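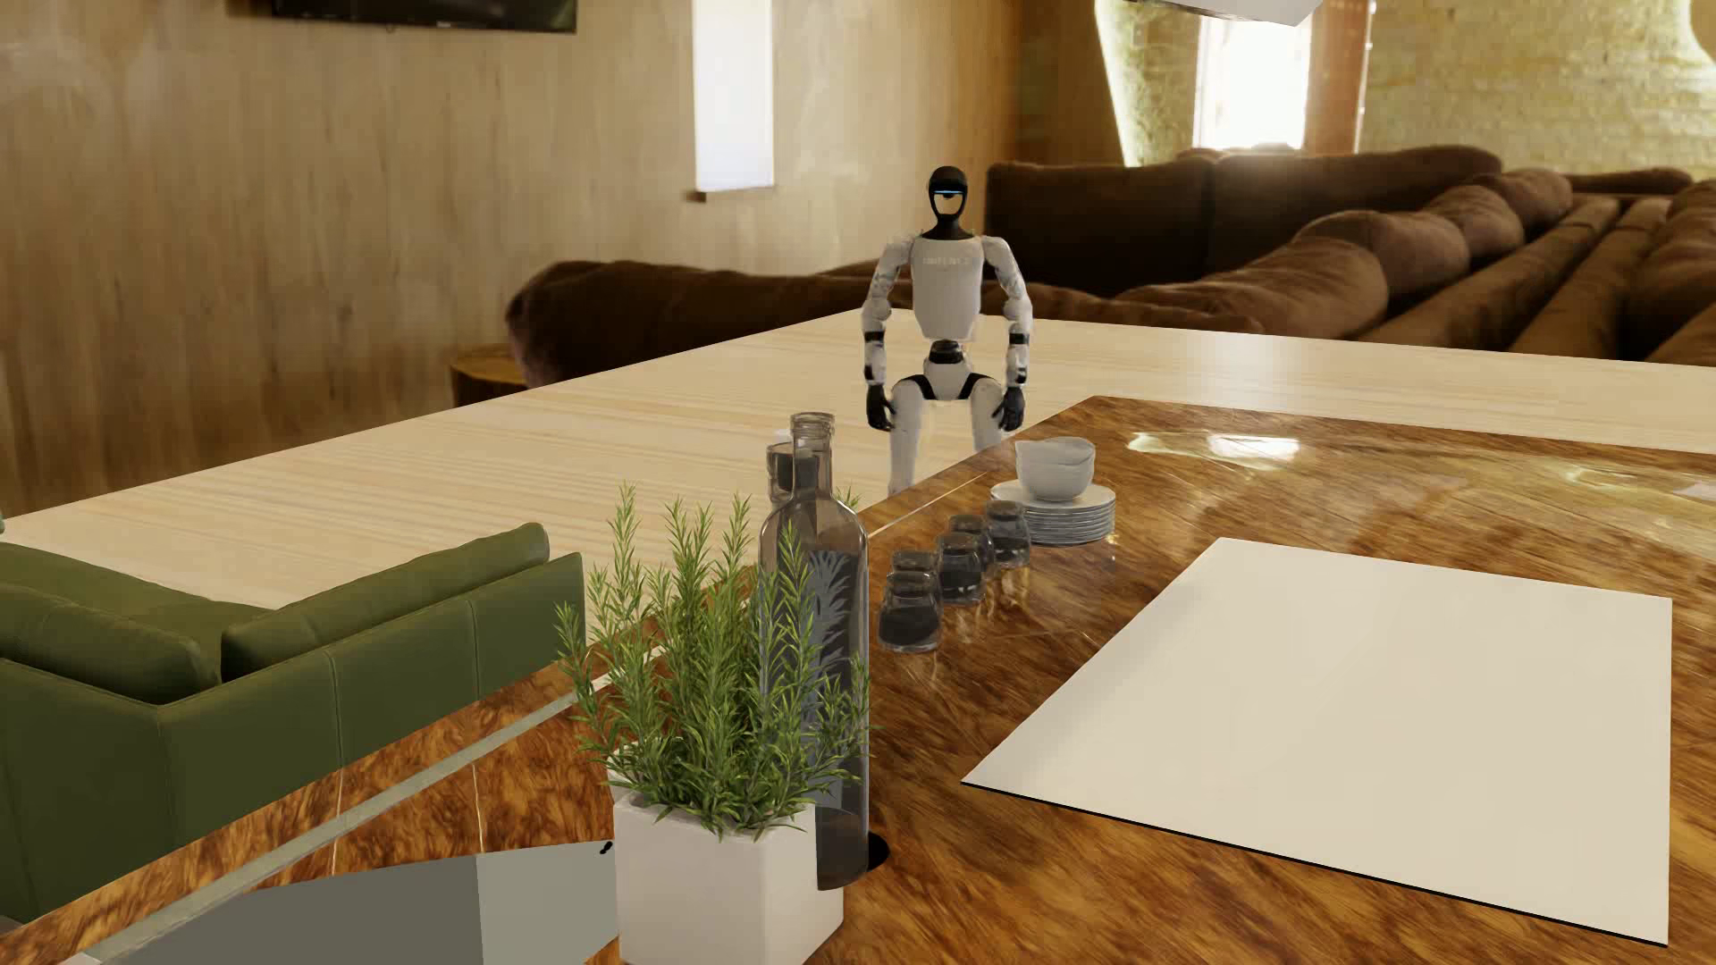 Search tickets Search

Ticket 245
Subject: Kitchen counter demo, open day build — robot won't start its routine
Product: Skorham simulator, living room and kitchen scene
Raised by: Songül Güler, Olgate visitor programme
Priority: High (open day in January)
Status: Closed, one follow-up open

Problem as reported

We are showing the simulated humanoid on the big screen at the open day. Visitors come in groups, watch the robot clear glasses from the counter, then get a short talk. The scene loads and looks right. The robot stands behind the counter with its arms down, facing us, and the blue strip on its face is lit. When the presenter presses Start nothing else happens. No error on the screen. The presenter panel says "Running".

If I close everything and open it again it sometimes works. I did five starts this morning and got two good ones. I can't put that in front of a school group.

What I have tried: restarting the PC, a different keyboard, loading the scene without the presenter panel. No change.

09:40 — Support
Thanks for the clear report. Please send the session log from one good start and one bad one. Also tell us whether anybody has edited the scene since it was delivered. Moving things on the counter counts.

10:15 — Songül Güler
Both logs attached. Yes, the scene was edited. Our designers at Nasrallah wanted the counter to look more like somebody's home, so they added the rosemary in the white pot and the tall bottle next to it. The plates, bowls and glasses were there already, though I think the glasses were moved closer together. I don't have the earlier version to compare.

10:50 — Support
The bad log stops at the same place we would have guessed. After Start, the routine asks for a list of objects it can pick up, and waits until every object on the list has a grasp point. Two entries in your list have none. They are called "prop_07" and "prop_08", which doesn't tell us much. In the good log the same two entries are missing altogether, so the routine carries on.

Our reading is that the new props load late on some starts. If they load before the list is made, the robot waits for them for ever. If they load after, it never hears about them.

Can you open the object tree and say what those two are?

11:05 — Songül Güler
prop_07 is the plant and prop_08 is the bottle. Neither is meant to be picked up. They are only there to look nice.

11:20 — Support
Good, then this is simple. For each one:

Select it in the object tree.
Open Properties, then Physics.
Set Role to "Fixed scenery".
Untick "Graspable".
Save the scene under a new name and close the program fully before testing.

Don't delete them from the list by hand. The list is rebuilt on every load.

12:10 — Songül Güler
Done. It has started every time since, and the presenter panel now says "Ready" first and "Running" after, which I had not seen before. So the main fault looks fixed.

There is a second thing. On one run the robot reached for a glass and its hand went through the one beside it. The glass jumped and landed on the floor side of the counter. The children would enjoy it but it isn't what we are trying to show.

13:30 — Support
That will be the spacing. The five glasses stand very close together and some of them overlap from the camera's side, which is fine for looks. The hand needs more room than that. The minimum gap is set in the demo profile and your copy has it at 5 mm. It should be 100 mm for this hand. Change it under Demo profile, Hand clearance, then press "Respace objects". The glasses will spread out along the counter. If one ends up against the plates, move it by hand.

14:25 — Songül Güler
Respaced. One glass did go up against the plates and I pulled it back. No more jumping glasses. Nasrallah say the counter looks emptier than they wanted but they can live with it.

Two questions while I have you:

1. Is the white panel on the right of the counter supposed to be blank? I was asked to put our welcome text on it.
2. Can the presenter stop the robot halfway if a visitor asks something?

15:00 — Support
1. Blank is the default. It takes a texture like any other flat surface. Keep the text large. From the presenter's view it lies at a slant and small lettering can't be read on a projector.
2. Yes. Space bar holds the arm where it is, space bar again carries on. Don't use Escape, it ends the session and you have to reload. The Dodik controller has the same two functions if you would sooner not stand at the keyboard. Reloading takes about a minute on your machine going by the log.

15:45 — Songül Güler
The pause works on the controller. I have put a strip of tape over Escape anyway.

Ran the whole visit through twice with colleagues standing in for the visitors, talk included. Start was fine both times. Happy for the ticket to be closed, but please keep a note about the waiting. A robot that stands there saying "Running" gives the presenter nothing to go on.

16:10 — Support
Agreed, and we have opened a follow-up for it. The start-up check should give up after a set time and name the object it is waiting for. It won't be ready for your open day, so please use the saved scene and don't add props to it in the meantime. If Nasrallah need to, set the role before saving.

Resolution
Two decorative props had been saved as graspable with no grasp points. Changed to fixed scenery. Hand clearance corrected in the demo profile and glasses respaced.

Follow-up: time limit and message for missing grasp points. Assigned to the Skorham scene team.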